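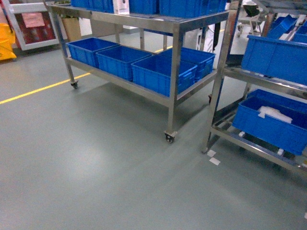 TRERKIMLEY, February - Most of the safety rules for mobile robots are written about the robot. They set its top speed, its stopping distance and how close it may come to a person's ankles. I have no quarrel with any of that. My complaint is that the rules say almost nothing about the floor it works on, and the floor is where I see most of the trouble.

Take a steel cart loaded with blue crates, standing on casters with a painted yellow line running under it. Any plant that handles small parts has carts like it. A person walks around one without a thought. For a machine that has been told the line is a boundary, a cart across the line is a question, and somebody should have decided the answer before the shift began.

At Cirkar, where I worked as a line lead and later wrote procedures, we had a site rule that the robots could not cross yellow. We had no rule that carts could not. Carts went wherever there was space. When a robot stopped, the nearest person pushed the cart a foot or two and pressed resume. We logged 200 of those stops in one quarter and called them nuisance stops. I now think that was the wrong name. Each one was a person being trained to press resume without looking.

Kerstin Nordin, who audits sites for Whitlock, has argued for years that carts should have marked parking spots, the same as forklifts do. She wants the spot painted, the casters locked and the load kept inside the edge of the shelf. Her critics say this is housekeeping and does not belong in a robot standard. Clyde Esposito at Zodmont put that view to me fairly. If you write down everything, he said, people stop reading at page ten, and a site with 100 carts will never keep up with the paint.

He has a point about length. I would take out a good deal of what is in our own manual to make room. But a rule about where carts stand takes one line, and it can be checked by anyone on the way to lunch. The same goes for loose paper on the floor, or a crate with cloth draped over what is in it, so that neither a person nor a camera can tell what is being picked up.

The paint is a fair cost to raise. Our own marking job covered around 1895 square feet and took two nights. I would start with the aisles the robots share with people and leave the storage areas for later.

I would also change who signs. At most sites the robot vendor signs off the machine and the plant signs off the building, and the carts fall between them. Put one name on the floor plan, per shift, and let that person refuse a start.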